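Cleaning Cloths and Work Surfaces: Monthly Checklist
Site: Plorkwood, ground floor kitchen and wipe-down area
Period: March
Form 17, completed by the shift lead

1. Cloths sorted by color, one color per area
OK. Green is for food prep surfaces, blue for sinks. Two blue cloths were found on the green shelf and moved back.

2. Cloths free of holes, loose threads and hard spots
Partly met. 4 cloths withdrawn for thinning along the fold line. Replacements requested from Prolen.

3. Edges straight and intact
OK on the remaining stock. Check by holding the edge taut, then turning the cloth and repeating on the opposite side. A torn edge sheds fibers and the cloth goes out, whatever the condition of the middle.

4. Surface cleared and wiped before cloths are laid out
OK. White worktops show residue soonest, so inspect those first and under the full ceiling light.
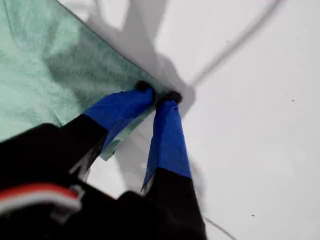
Can a cloth with a worn edge be trimmed and put back into use?
Trimmed cloths are not returned to food prep. They may be cut down for floor edges and drains, marked with a corner notch, and kept in the lower bin.

5. Wash records up to date
Not met. Entries missing for one Sunday load. The cloths from that load were washed again before issue.

6. Wash limit observed
OK. Limit for the Clila cloths remains at around 500 washes. The oldest batch is well under this.

7. Drying rack clean, cloths hung singly
Partly met. Doubled cloths on the top rail. Rail spacing is tight at the wall end; move the rack out before the next check.

8. Used cloths kept apart from clean ones
OK. Lid on the used bin closes fully. Hinge pin replaced in February.

9. Detergent stored below shelf height and labeled
OK. Kovalchuk concentrate, label legible, cap tight.

Open actions: items 2, 5 and 7. Recheck at 9 a.m. on the first working day of April.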